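How to Read a State Bill Without Relying on the Summary

Posted 1/15/26

Every bill that moves through a statehouse comes with a summary, and most people stop there. I wouldn't. Summaries get written early, by staff working fast, and they don't always keep up with what happens to the text. A bill can be gutted on the floor and still carry the cheerful paragraph it was born with.

You don't need a law degree for this. You need the bill number, an hour or so, and a low opinion of press releases.

Step 1. Get the right version. The legislature's website will list several: introduced, committee substitute, amended, final. Open the newest one and check the version label on the first page against the bill history. News stories often link to the introduced text, even months later. If the two don't match, trust the history.

Step 2. Skip to the definitions. Boring, yes. But this is where a "small employer" turns into a company with 100 workers, or "rural" grows to take in half the suburbs. Write down any ordinary word that has been given a special meaning.

Step 3. Look at what's crossed out. In most states new language is underlined or bold and deleted language is struck through or bracketed. Sponsors love to talk about what a bill adds. Read the deletions first, then look up the current statute to see what would be left standing. 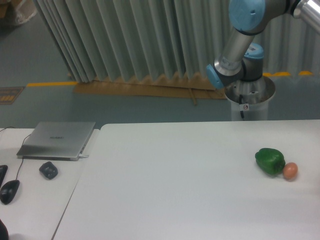 Green pepper, egg and a closed laptop across two tables.

Step 4. Find the effective date and the sunset. They're usually near the end. A tax break that starts next June and expires in 2 years is a very different promise from the one on the flyer. Check for an emergency clause too. It can put a law into effect right away, and "emergency" gets used pretty loosely.

Step 5. Read the fiscal note, then doubt it. The note is an estimate. Look for the assumptions, which tend to hide in the agency responses. When an agency says it can "absorb" the cost, ask which program is doing the absorbing. When it says "unknown," don't let anyone tell you that means zero.

Step 6. Hunt for the narrow carve-out. Watch for phrases like "any city with a population of more than" followed by an oddly exact number. I once spent an evening on a 338-page bill and found three sections written so that only one county could ever qualify. None of them made the summary.

Step 7. Go back to the summary. Mark each claim you can tie to a section number. Whatever is left unmarked, send to your legislator's office and ask for the section. Ask by email, so the answer is in writing. If you get a talking point back, ask again.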